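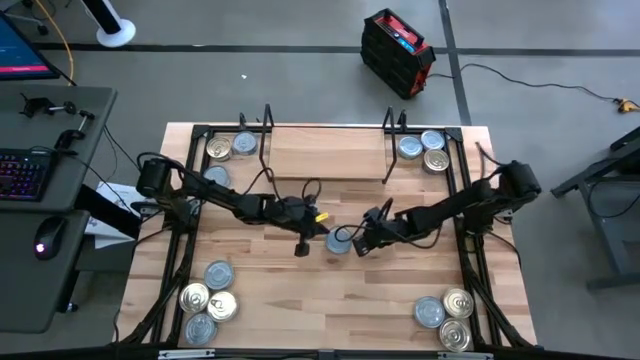 Zeno Bench Pair: two arms, one table, a great many tins

The Zeno Bench Pair is a two-armed work cell for sorting and shelving tinned goods. It comes from Campbell Handling of Bolumbridge, who also build trolleys, gates and a very dull range of shelf brackets. You get two black arms, a gripper on each, and an aluminium frame that fixes around a wooden worktop. The arms face each other across the table like relatives at a christening, and pass things along with much the same caution.

It is sold for small packing rooms, food parcel stores and the back ends of wholesalers. If you move pallets, we make a gate you might like.

What it does

The Pair picks a tin from a cluster, brings it to the middle, turns it or hands it over if need be, and sets it on the raised board at the back. Mixed tins are fine. Gold lids, silver lids and ring pulls may all share the table. Dented tins are taken out by a person, who was always better at spotting them anyway and will tell you so.
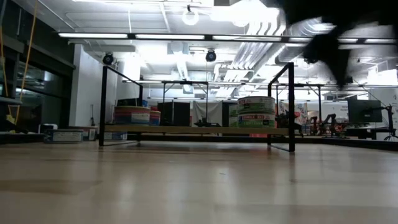
Tins on the plank shelf, with an arm on the move overhead.

What it changes for your staff

Our first long trial was at the Stakuvport depot, where two people on each shift used to stand at a bench putting tins the right way round. They now spend that time checking dates, making up orders and dealing with the tins the arms have put down in a sulk. No posts went. One did get a new title, which was longer than the old one and came with a lanyard.

Expect some grumbling in the first weeks, mostly from the people whose wrists stand to gain the most. Expect also that someone will give each arm a name. We suggest you let this happen before the training day.

The Pair is slower than a brisk packer on a good morning. It is quicker than the same packer at the end of a late shift, and it has no views on the radio.

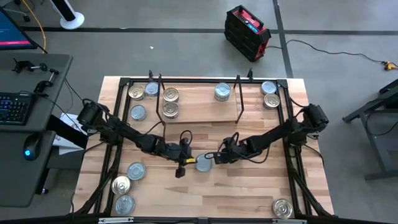
Setting up does need a bit of thought about where people will stand. Tape out the floor before the frame goes in, keep the operator's desk to one side, and agree who is allowed to press stop. The answer is everyone. At Stakuvport it took a meeting.

In the crate

Arms: 2, with grippers fitted
Frame: black aluminium, with front rail and brackets
Tins handled per shift in the Stakuvport trial: 539
Longest reach setting: 300 mm past the centre line
Training: 2 half days, biscuits not supplied

Orders placed now will be delivered in January. Worktops are sold separately, as most customers turn out to own a table.

Page last updated Dec 18, 2018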